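Choosing between linkage fingers and parallel jaws for flattened cardboard and closed boxes

Posted by Aoife Moriarty, 01/02/2025

We have two white arms facing each other over a table and I have to recommend one type of gripper for both of them. The job is cardboard. Flat sheets come in, boxes go out, and in between the arms have to lift a sheet by its edges, fold it, and later hold the closed box from both sides while it is taped or moved.

The two candidates are the Robotiq adaptive type, with the linkage fingers, and a plain parallel gripper. Both would use the same green-edged pads, which we already buy. I have a wrist camera on one arm and a fixed camera over the table.

The linkage fingers went on first. My trouble is with the flat sheets. When a sheet is lying on the table there is very little to get hold of. If I come straight down with the fingers open, the tips touch the cardboard on either side of nothing and slide when they close. If I come in from the edge of the table, the lower finger has to get under the sheet, and it usually pushes the sheet away before it gets a grip.
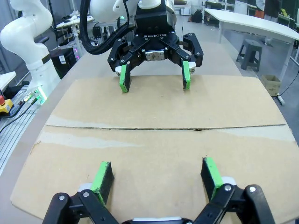
The other thing is the crease. A used sheet never lies flat at the fold, and the height from our depth reading changes by a few millimeters from one side to the other. I have been setting the approach height by hand for each sheet, and I can't keep doing that. The controller is a Morau unit with force readings at the wrist, but I haven't used them for anything except stopping on a collision.

So far I have logged 26 sheet pickups with the linkage fingers and I am not happy with them. I have not done the same count with the parallel jaws yet. Before I spend May on it, I would like to hear from people who have handled cardboard with either one. Does the finger type matter much, or should I be looking at the approach and the camera first? Suction is out, we have no air in that part of the building.

Kinsella

I would look at the approach first. We ran both types on flat stock at Nellcombe and the difference between them was smaller than the difference between a good approach and a bad one.

For a sheet on a table, let it hang over. Push it with one closed gripper until it sticks out past the table edge by a finger length, then take it from the side with the other arm, one finger above and one below. You have two arms, so use the second one to hold the sheet down while the first one closes. Put the holding arm near the fold, since that is the part that lifts.

Use the force readings. Come down slowly with the fingers closed until you see contact, write that height down, back off a little, then open. Do it once on each side of the crease. It takes about 2 seconds per side on our setup and we stopped entering heights by hand after that.

On the finger type, watch the fingertip height as they close. On a lot of linkage grippers the tips travel in an arc, so they are at one height when open and a different height when closed. On a table that means you either press into the surface or lift off it partway through. You can correct for it by moving the wrist while the fingers close, but it is one more thing to tune. Parallel jaws stay at one height. For thin material on a hard surface I would take the parallel jaws for that reason alone.

For holding a closed box they both work if you are pushing on it from the two sides with the arms. At that point the gripper is mostly a pad on the end of an arm. 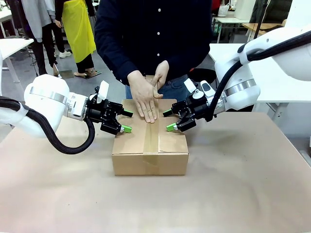

Parallel grippers waiting at either side of the box, hands on the tape seam.

Keep the pads level with each other when you do this. If one is higher than the other the box will turn as soon as the top flaps get pushed on. Also set a low force limit before anyone reaches in between the arms – a lower one than you use for the sheets.

bendthorpe_lab

parallel. cheaper to fix too

Morgan T.

I don't agree that it makes so little difference. We went from parallel to linkage fingers and kept them, but our boxes were all different sizes and some were crushed at the corners. The linkage type will wrap a bit around an odd shape and parallel jaws won't. If your boxes are all the same, ignore this.

About the wrist camera: check how much of the view your own fingers take up when they are open. We lost the near edge of the sheet behind the fingertips every time, so the wrist view was no good for the last part of the approach. We used the fixed camera to find the edge and kept the wrist one for checking the grip afterward. Plain brown cardboard on tan paper was hard to pick out from above, so try a darker cover on the table if yours is pale.

I would also log more than 26 tries before deciding. Ours didn't settle until we were close to 1000, mostly because the pads wear and the early numbers looked better than the later ones.

Comments

Aoife Moriarty: Thanks. I will try the overhang with one arm holding near the fold, and the contact check on both sides. Boxes are all one size here, so it sounds like parallel.

Kinsella: Post the numbers if you do the same count with both.

rdunne: What pads are people using? Ours go shiny on cardboard and start slipping.

Morgan T.: Wipe them with alcohol at the start of every shift. It's paper dust. We changed a set at 3960 cycles and they could have gone a bit longer.

rdunne: OK, will try that.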